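A house style for picking things up

Kosmas Moschos has a laminated card on his desk with 17 rules on it. The corners have gone soft and somebody has drawn a small moustache on rule nine. "That one gets argued about the most," he says, and he's delighted by the fact.

Rule nine is about letting go. When you're recording with a hand-held gripper, you open the fingers only after the object is resting on whatever you're putting it on, and you keep them still for a breath before you move off. It sounds fussy until you hear Moschos explain it, leaning right across the table with a coffee spoon pinched between two fingers. "Look, if I drop it from here, a robot learns to drop it from here. And then somebody gives that robot an egg!"

Moschos writes recording practice for Plarkis, a small outfit that collects household handling demonstrations, and the card is the short version of a longer guide known in the office as Cidwood, after the street where the first draft was written. The current edition is dated Jun 19, 2022. His co-author is Bent Vídalín, who came to the work from occupational therapy and who reads every draft with a real hand tool beside her - if she can't follow a sentence while holding it, the sentence goes back.

I'd expected a conversation about software. We spent most of the afternoon on bedrooms, sponges and wrists, and I could happily have stayed for dinner.

Why real rooms

The first thing both of them wanted to talk about was tidying, or the rule against it. Rule two says the room stays as the household keeps it. You may clear anything sharp, hot or breakable from your reach, and you may move private papers and medicines. Everything else stays put.

"People are so kind, they want to clean up for you," Vídalín says. "I've had someone offer to iron the doona cover. And I have to say, please don't, I love it exactly like this." A patterned quilt, she explains, is a wonderful thing to work on. A small object on a plain grey bench is easy to find. Put the same object on a busy print with a see-through tub behind it and the job becomes much more like life.

Moschos is just as keen on soft things. Gloves, cloths and sponges change shape when you squeeze them, so the guide asks for a full pass on soft goods in every home. Rule six covers the squeeze itself: close until the object stops shifting, then stop closing. He had me try it with a kitchen sponge and I flattened the poor thing. "Everybody does," he said, beaming. "Your hand is used to feeling it. Now you've got to watch it instead."
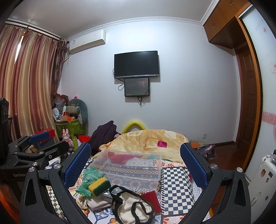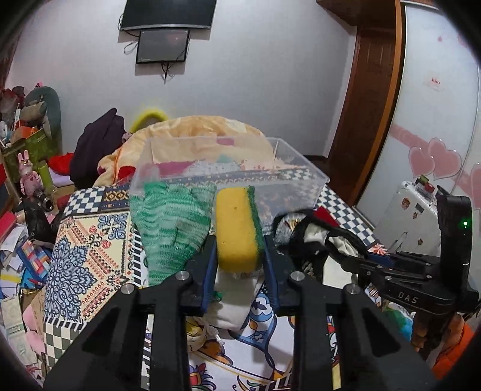
Sponge and glove work on a quilt-covered bed, with a clear plastic box for company.

Two people, one bed

A good chunk of the guide deals with sharing space. Two operators can cover a room faster than one, but grippers are long, and people concentrating on their fingertips forget about their elbows. The Cidwood answer is talk. You say "in" before you reach and "clear" when you've come back out, and if both of you say "in" together, you both stop.

"We tried doing it with a nod," Vídalín says. "Terrible! You're looking at a sponge, you can't see a nod."

There was a longer version once, borrowed from a warehouse manual by a firm called Ozoliņš, with separate calls for left, right, high and low. It lasted through March. Moschos still thinks it had merit. Vídalín rolls her eyes at him so thoroughly that I lose my place in my notes.

They agree completely on stopping. Either person can end a take at any time and the other one doesn't ask why until the tools are down. A stopped take is kept and marked as stopped, never quietly deleted. In the last collection round, which Plarkis ran under the name Zedanov, there were 1878 takes, and 932 of them involved soft goods. Moschos would like more. "Socks," he says, with feeling. "We are very short of socks."

Asking the household

Consent takes up the longest chapter, and it's the one Vídalín is proudest of. The household gets a walk-through before any recording starts, room by room, with the operator pointing out what a camera at hand height is likely to catch: shelves, screens, anything stuck on a wall. People can say no to a room, a shelf or a single object. They can also change their minds on the day, and the operator's only job then is to say "no worries" and put the tool down.

"You're a guest," she says. "You've got a strange black claw in your hand, sure, but you're a guest. Shoes off if they take their shoes off."

Both authors want the next edition to be shorter. Vídalín is after a picture-only card for people who don't read English easily, and she's already sketched rule nine four different ways. Moschos wants to add a page on zips. He got up to find me a jacket so he could demonstrate, and I had to reach for my pen again.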